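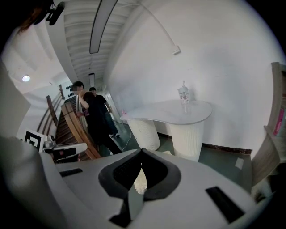
Rilgate folding step stool, after one winter

I bought this stool in August for our flat in Imbridge, where the kitchen cupboards go very high. It has 2 steps and weighs little, so I carry it with one hand.

The rubber feet hold well on tiles. On the carpet it moves a bit, and I don't like to stand on the top step there. The grey colour is nicer than on the website.

My complaint is the hinge. It was stiff from the first day, and my neighbour Evelien Meijer has the same problem with hers. A drop of sewing machine oil helped for a few weeks.

Delivery from the Josgate shop took 4 days. The instructions are in very small print, but you hardly need them.

I would buy it again, maybe in the wider model.

Lies Boersma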